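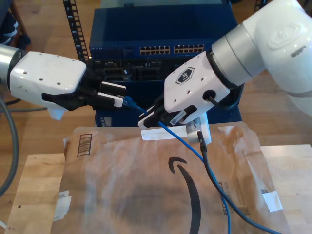 One comment on our draft was that a patch cable is either plugged in or it isn't, and that two weeks is a long time to spend on finding that out. We agree with the first half.

Cabling and Clearing a Small Rack: Does the Potell Layout Help?
Project report, Room 358, Lunden Building

Background

The Potell layout is a set of rules for arranging a work area around network equipment. It says to keep the switch at the top of the rack, run each cable along its own path, and keep loose items off the surface in front. The handout we were given claims that this "greatly reduces" wrong connections. It gives no numbers. The oldest source it lists is a manual from 1988, and we could not get hold of a copy.

We wanted to know if the layout makes the work easier or just makes the table look better.

What we worked with

The rack is a black open frame with a dark blue Netgear switch mounted in it. The ports sit in two blocks on the front, left and right, with two rows in each. Cardboard and a padded mailer served as work surfaces, which the handout does not mention either way.

Storage was less orderly. Things ended up wherever there was a flat top, and that included furniture.

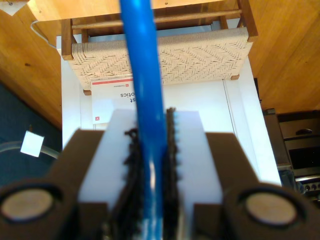
Liepiņa

I wrote this section and the next one. My main objection is to the word "clear." The handout uses it for the table only. A small stool with a woven seat standing on a white unit does not break any rule in the Potell layout, and neither does a card leaning next to it. So an area can pass the check while the clutter has simply moved over a bit. We marked the table as clear on Friday and I still had to hunt for the Unov tester.

Reaching the ports

The rule about putting the switch at the top is the one I would keep. The ports are easy to get at from the front. Whether you hit the right one is a separate matter, and height does nothing for that. In the lower row I kept having to check the position again before pushing the plug in. 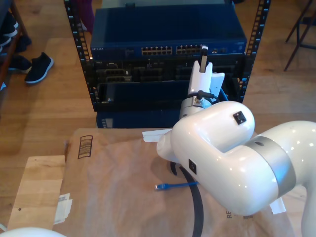 Last modified: Friday, 4:10 p.m.

Cable paths

The handout's drawings show cables in straight lines with neat corners. Real ones curve. A stiff cable goes where it likes unless you tie it down, and tying it down makes it slower to move later. We tried ties on 2 cables and took them off again.

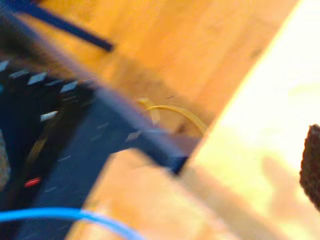
Figure 4. Blue cable, with the wooden surface behind.

Results

We did not see fewer wrong connections with the layout than without it. We also did not run enough trials to say it has no effect, and we would distrust a report that claimed either one from a setup this size. Color helped us more than position did. A blue cable is easy to follow across brown cardboard, and the Potell rules never bring up color.

For the next group: label both ends before starting, and write down where the tester is.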